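From: Impi Aaltonen
To: Brøndum paper folding list
Date: 22/06/2020
Subject: Re: Creases wandering on long sheets

Poul Lund wrote:

> I've been making the long folders from the Tromden instructions and I can't
> get the first crease to run true. On a small square I have no trouble. On a
> long strip the two edges meet at one end and are out by the width of a
> fingernail at the other. I've tried a ruler and I've tried scoring it first
> with a blunt knife, which made it worse. Is it me or the paper? Mine is the
> coloured stuff from Sundura, 80 gsm, bought as a mixed pack.
>
> Also, does anyone fold on a hard surface, or do you put something under it?
> Helmut told me to use a cutting mat but I find the paper drags.
>
> Poul

Hello Poul,

It could be a bit of both. I had the same trouble with the Tromden folders last winter and threw away a good many sheets before I sorted it out, so I'll put down what I do now and you can take what is useful.

Check the paper first. Mixed packs are often cut in a stack and the bottom sheets can come out slightly off square. Take two sheets from the same pack, turn one of them over end for end and lay it on the other. If the edges don't agree all the way round, the cut is out and no amount of care with the fold will fix it. I trim mine on one long side and one short side and mark the good corner with a pencil dot, which I rub out at the end.

Then the grain. Paper folds cleanly along the grain and grudgingly across it. Bend the sheet over loosely without creasing it, first one way and then the other, and you will feel that one way gives more easily. For the Tromden folder the long crease ought to go with the grain. In my packs the pale colours and the dark ones didn't all run the same way, so test each colour before you cut a whole batch.

On the surface, I don't agree with Helmut about the mat. I used one for years and it does grip the underside, as you say. The top layer slides, the bottom layer stays where it is, and you end up with a crease that creeps to one side. I fold on something hard and smooth and wipe it down first, as crumbs and grit leave dents that show up badly on plain colours. A cutting mat is for cutting. 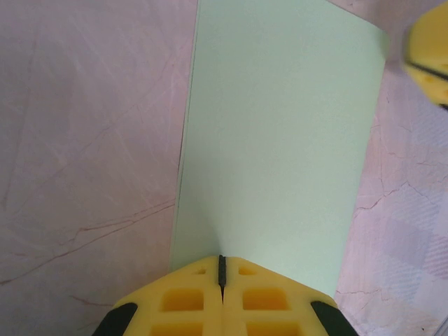

The other thing is where you start. Most instructions tell you to match the corners at one end, crease that end, and run your finger along to the other. On a square that works. On a long sheet any small error at the start gets bigger the further you go, and I think that is what you are seeing. What I do is this:

Lay the sheet with the long side running away from you. Bring one long edge over to the other without pressing anything down. Match the edges in the middle of the length and hold them there with one hand. Pinch a short crease at the middle, no longer than a thumb's width. Then match the far end and pinch, then the near end and pinch. Look at all three before going further. If one of them is out, open the sheet and do that pinch again. Only when they agree do I press the whole crease, working from the middle outwards, first away from me and then back towards me.

It is slower - I won't pretend otherwise - but I waste far fewer sheets. I made 32 folders for the July sale this way and only had to throw out five.

I wouldn't score 80 gsm at all. It's thin enough to fold without, and a knife, even a blunt one, breaks the surface so that the colour goes white along the line. If you want a sharper edge, go over the crease once with the back of a spoon, with a scrap of plain paper in between to stop it going shiny. Scoring is worth doing on the heavier covers, and there I use an empty ballpoint.

One correction to the Tromden sheet while I'm on the subject. Step 5 says to fold the flap to the centre line. It should stop a little short of it, or the two flaps meet and push each other up when the folder is closed. Védís spotted this and I think she wrote to them, but the copy on the site hadn't been changed when I last looked.

Chi-keung asked a while ago about storing the flat sheets. I keep mine lying down in a drawer under a board. The ones I had standing on end in a magazine box all took a curl, and a curled sheet is a nuisance to line up - you need a third hand for it.

If you are still stuck, post me one of the bad ones, opened out flat, and I'll see where it goes wrong. Leave the creases as they are.

Does anyone know if the Fisach paper is still sold in single colours? I only want the greens.

Impi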